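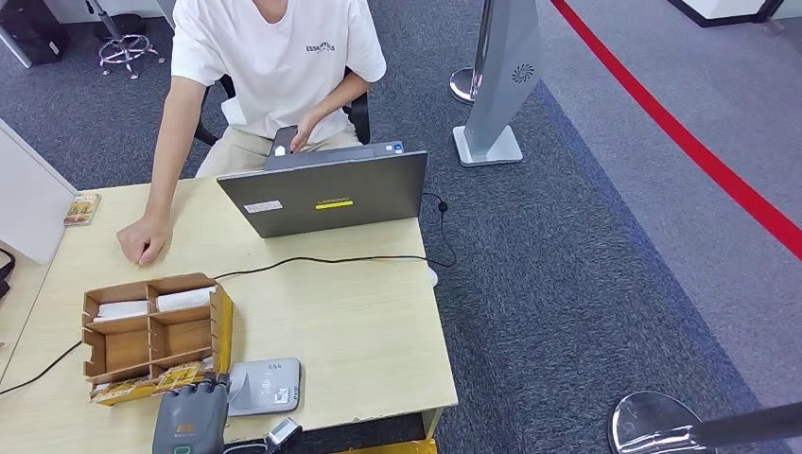
Minutes of the general meeting of the Majimbun Community Garden, held at the Grendodton hall on Oct 11, 2025. Gwenllian Gwynne chaired and Faizal Ngui took the minutes. Members were reminded that plot renewals are now done online and that anyone can fill in the form, as long as it reaches the secretary before the end of January. Paper forms will still be taken from members who ask for one.

Present: Gwenllian Gwynne, Faizal Ngui, Abílio Teixeira, Deolinda Baptista and 11 other members.
Apologies: Charalambos Kouris.

Previous minutes
Accepted with one correction. The compost delivery went to the Kilska Road gate, not the creek gate. Moved D. Baptista, seconded A. Teixeira.

Water
Abílio reported that the tap near the lower plots is leaking at the join again. Prostach quoted $163 to replace the fitting. Agreed to go ahead. Hoses are to be rolled up after use and the timer left alone.

Plot fees
Fees stay at $30 for a full plot. Deolinda asked for a lower rate for half plots. There was some discussion and no agreement. Held over.

Waiting list
More than 2 plots may come free in the new year. Faizal will write to those on the list once renewals close. One member asked if plots could be shared between households. They can, but only one name goes on the form.

Fruit fly
Traps are up in the citrus. Please pick up fallen fruit and bag it. Do not put it in the compost.

Shed
The lock is stiff. Charalambos has sent word that he has graphite and will see to it. The good mattock is still missing.

Other business
Colour of the new gate: green, carried on a show of hands.

Next meeting in January, same hall. Deolinda to bring the urn.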